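Packing the small stuff first

2023-09-21
By Jade Girard

Share 130 | Comments 8
Print this article | E-mail this article

Huguette Bélanger packs other people's bags for a living. She started doing it at the counter of Marchand, the luggage store on Brustgate, where she sold suitcases and repaired zippers for most of her working life. Customers would bring a case back, say it was too small, and ask for the next size up.

"I would ask them to bring it in full," she says. "They were a little embarrassed, but they brought it. I took everything out on the counter and put it back in, and most of them kept the case they had."

She left the store in November and now works from two rooms above a dry cleaner in Flullatthorpe. People come to her before a move, a long trip or a hospital stay. She also goes to homes, mostly for older clients who are giving up a house and have to decide what goes with them. I spent a morning with her and asked her to start at the beginning.

The beginning, for her, is laundry. She will not pack clothes straight from a drying rack or a chair. Everything gets folded first, and anything that still feels cool to the hand goes back out to air. "One damp towel and the whole bag smells by evening," she says. "You close it in the morning, you open it at night, and you have a problem in a hotel room with no washing machine."

Then she sorts by size. Most people, she says, begin with coats and sweaters, because those look like the hard part. She begins with socks, underwear, tights, scarves and gloves. She wants those paired, folded and in their own bags before a suitcase is even opened.

"The big things are easy. A sweater is a sweater, you can see where it is. The small things are what people lose, and they are what people buy again at the airport for three times the price."

I asked how she folds a sock, which I thought was a simple question. It took a while to answer. She does not like the tight ball most of us learned as children, where one cuff is pulled over the pair. It stretches the elastic on whichever sock is outside, and over a winter the two no longer match. For thin dress socks she lays one on the other and folds them in thirds. For thick ones she folds in half and stands them up in a row, open side at the top, so she can see what each pair is without pulling it out.

"Black is the worst," she says. "In bad light, black and navy are the same color. So I do black on its own, on a pale surface, next to the window. Then I see the fuzz, I see the mends, I see which one has gone a little green."

Leggings and long underwear get nearly the same treatment. She folds one leg over the other, brings the waist down to the ankles, and folds again. Children's clothes she does not fold much at all. She makes up one outfit for each day, rolls it together, and puts a rubber band on it. Parents have told her that this is the only part of her system that survived the first night away.

Her bags come from all over. Some are the soft zippered kind sold for suitcases, some are old pillowcases, and some came free with cosmetics. She likes them in patterns, and she gives each person in a family a different one. She has tried clear plastic and went back to cloth. "Plastic slides. You put one on another and they go where they like. And it's noisy if somebody is sleeping."

One of her first regular clients was Réjean Gauthier, a retired surveyor who visits his daughter overseas twice a year. I reached him by phone. He used to travel with a hard case made by Orner that he could barely lift up his own front steps. "I had eight shirts in there and I wore three," he said. "She didn't tell me to take fewer. She put them all on the bed and asked me when I was going to wear each one. I took out five myself."

Bélanger remembers the case. "Good wheels," she says. "Very heavy before you put anything in it."

She keeps a notebook for each client, and at the end of every job she writes down what went in. For Gauthier that is half a page. For Brittany Carrier, who moved across the country last year with two children and a sewing room, the list came to 177 lines. Carrier still has her copy. She used it to check the boxes on arrival and then, she says, to argue with the moving company over one that turned up a week late.

Not everyone takes to the method. Sylvie Dufour worked beside Bélanger at the store and remains a close friend. She packs in the last half hour before she leaves and sees no reason to change. "Huguette came to my place once and refolded a drawer while I was making coffee," she told me. "It was very nice. It lasted until I needed something from the back."

Bélanger does not dispute this. She thinks drawers at home matter less than bags, because at home you can look in the next drawer. She also admits that her own closet is a mess on the left side, where she keeps things that need buttons.

I asked what she charges. A morning at her place costs the same as a small carry-on did when she left the store, and a home visit is double. Moves are priced by the room. She does not take on jobs where a relative has made the booking and the person who owns the clothes has not been asked. She did it once and spent the day listening to an argument about a bathrobe.

Toward noon she showed me the order she works in when the bag is for a single night. Sleepwear goes in last so that it comes out first. Shoes go sole to sole in a shower cap. Chargers go in a sock, though not one you plan to wear. She had me do the small things myself and corrected me on the tights, which I had rolled too tight.

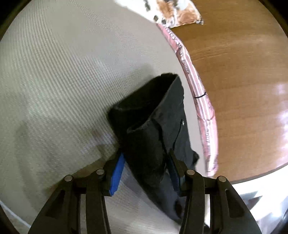 Soft knits are the part she says takes practice, because they will not hold a crease the way a shirt does. She wants the openings kept at the top, and she does not mind if the folds underneath are uneven. The black piece beside the pink striped bag is about as neat as she asks for: the wide cuff is open and facing up, there is a smaller opening just below it, and the body is full of creases. A flap hanging off the side is fine with her too. "It will flatten in the bag," she says. "If you try to make it perfect, you will be there all day, and you still have the shoes to do." She takes bookings by phone in the mornings and is full until the end of November.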